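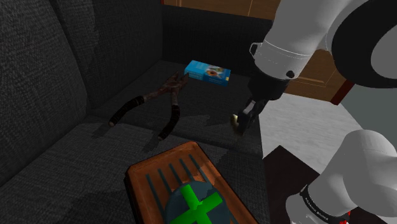 Subject: Re: [felgate-visits] Open day at Bloxham: questions from the schools and industry group
Date: July 4, 2026
From: Open Day Coordination Office, Felgate Centre for Applied Robotics
To: felgate-visits

Dear list members,

Thank you for the consolidated set of questions sent on behalf of the schools and industry group. The Office has discussed them with the manipulation laboratory and with Astton, who are supplying the computing equipment for the day. Replies are given under each question. Where an answer changes something in the visitor notice already in circulation, this message should be taken as the current version.

> 1. The notice lists the first demonstration as "Household retrieval (simulated)".
> Several of our members had understood that they would see a physical arm at
> work. Could the Office confirm what will be running in Room 4, and whether
> visitors will see any hardware at all?

The demonstration in Room 4 is run entirely in simulation. Visitors will watch a rendered arm, mounted beside a rendered sofa, on two large displays. The objects on the seat in the standard layout are a pair of pliers, a small blue box and a wooden tray with slots cut into it. The arm is asked to deal with one object at a time, and the presenter will choose which.

A physical arm will be shown in the main hall under a separate heading in the programme. It will carry out a short pick-and-place routine behind a guard, and members whose principal interest is the hardware are advised to begin there. The two stations do not share a schedule, so a party may visit them in either order.

The Office accepts that the word "simulated" in brackets was easily missed. The revised notice will have it in the title of the session.

> 2. A number of teachers have asked why a sofa was chosen. They had prepared
> students to expect a bench or a conveyor, and would like something to say in
> class beforehand.

The laboratory's current work under the Jukalska project is concerned with retrieval from soft furniture and other places where people put things down. Most earlier work at the Centre used a level bench with a plain surface. A seat cushion is bounded by a backrest and other panels, and these limit the directions from which a gripper may come in. A dark fabric with dark handles lying on it is also a reasonable test of how well the software separates an object from what is underneath it.

Teachers may find the pliers a useful subject for discussion. The two handles splay apart, and the head and the grips are quite different in shape and colour. Students could be asked where they would take hold of such a tool using only a finger and thumb, and then whether their answer would change if something were lying close to the jaws. The planner faces much the same question, and the presenter will be pleased to hear what the class decided.

The box is a simpler case when it is lying flat by itself. It becomes less simple near a wall or panel, where one side may be out of reach.

> 3. Our members noticed a bright green cross in the preview material, over part
> of the wooden tray. Is this part of the tray, or something the students
> should be looking for?

The cross is a marker drawn by the software and has no counterpart among the household objects. In the layout used for previews it is superimposed on a dark teal disc that partly covers the lower portion of the tray. The presenter's console is able to show or hide markers of this kind, and they will be hidden for the first part of each session so that the furniture and objects may be seen without them. They will then be switched on while the presenter explains how positions are specified to the planner.

Students need not look for the cross. Teachers who have already distributed the preview sheet are not required to withdraw it.

> 4. What is meant by the figure of 938 in the programme? One member took it to be
> the number of successful attempts and another took it to be the number of
> objects in the library.

The figure is the number of layouts in the evaluation set that the Jukalska project has released to partners. Each layout fixes the positions of the furniture, the arm and the objects at the start of an attempt. It says nothing as to how many attempts succeed. Success rates will be presented in the afternoon talk, together with the conditions under which they were obtained, and the Office would ask that members not quote a rate from any other source in their own newsletters.

The object library is larger and holds 2,000 models. Only a small selection is loaded for the open day.

> 5. Will members be permitted to operate the demonstration themselves? The
> industry group has a particular interest in this and would be prepared to
> attend outside the public hours.

During public hours the presenter will operate the console and will take requests from the floor. A request may be for a different object, for a different starting position of the arm, or for the same attempt to be repeated with the view moved. Requests that involve loading a new layout take some time and will be held until the end of the session.

For the industry group, a supervised period has been set aside on the same day, after the public have left. Attendance is limited to one representative from each member organization, and representatives should bring the confirmation sent to them by this list. Astton staff will be present to answer questions on the computing side. Visitors are asked not to connect their own storage devices to the equipment.

> 6. Are visitors likely to see failures? Some of our members would prefer to
> have these pointed out, and some of the teachers would prefer a reliable
> demonstration for younger students.

Failures will be seen and will be pointed out. The sessions are run live, and attempts are neither recorded in advance nor repeated off screen until a good one is obtained. The common kinds are a grasp that closes beside the object, a grasp that holds at first and is lost during the lift, and a refusal by the planner to move at all where it finds no acceptable approach. The last of these can look to an audience as though the display has frozen. Presenters have been asked to say aloud when it occurs.

With regard to younger students, the laboratory will use the box for the first attempt in each school session, in a position clear of the back of the seat. The pliers will follow. The tray is normally reserved for older groups, where the discussion turns to raised rims and to what a two-fingered gripper can and cannot reach around.

> 7. Access and capacity. The room sheet gives a capacity of 70 for the main hall
> but nothing for Room 4.

The figure for the main hall is correct. Room 4 is considerably smaller, and parties will be divided on arrival where necessary. Half of the party will proceed to Room 4 and the other half to the main hall, and they will exchange places at the interval. Group leaders should decide on the division before reaching Bloxham, as the foyer is not suitable for doing so.

Room 4 is on the upper floor and is served by an elevator from the east entrance. Seating is available on request for any visitor who would prefer not to stand. The displays will be captioned. A low-light notice is posted at the door, and any visitor who is uncomfortable in a darkened room may view the same output on the monitor in the corridor.

Buses should use the lower parking lot. The upper lot is reserved for accessible parking and for deliveries. Washrooms are on both floors.

> 8. Photography. May students photograph the displays?

Yes, without flash. Photographs of the displays may be used in school work and in members' own publications, with the credit line "Felgate Centre for Applied Robotics, Jukalska project". Pictures taken from the rendered demonstration should be labelled as simulated when they are published. The Centre has had occasion to correct captions in the past, and rendered furniture of the present quality makes the error more likely. Photography in the main hall is subject to the notice displayed there, and other visitors are not to be photographed without their consent.

Two further matters were not raised by the group and are added for the information of all members.

First, the worksheet for senior students has been revised. The question on joint limits referred to a drawing that was removed from the earlier edition, and it has been replaced with a question on the placement of the arm in relation to the sofa. Schools that printed the earlier edition may use it with that question struck out. Colour printing is not required for either edition.

Second, the laboratory would be glad to receive suggestions of household objects for inclusion in a later set of layouts. A suggestion should state the object, its overall dimensions in millimetres, and where in a home it is usually mislaid. Objects that bend or pour are outside the scope of the present release and will be kept on file for the next one. Suggestions may be sent to this list with the word OBJECT at the start of the subject line, and will be acknowledged in a batch before the end of July.

The revised notice, the room sheet and the worksheet will be placed in the list archive on completion of a final check by the laboratory. Corrections to party sizes should be sent to the Office address and not to the list.

Yours sincerely,

Open Day Coordination Office
Felgate Centre for Applied Robotics
Bloxham

_______________________________________________
felgate-visits mailing list
Replies to this message go to all subscribers. To change your delivery options or leave the list, use the subscriber page.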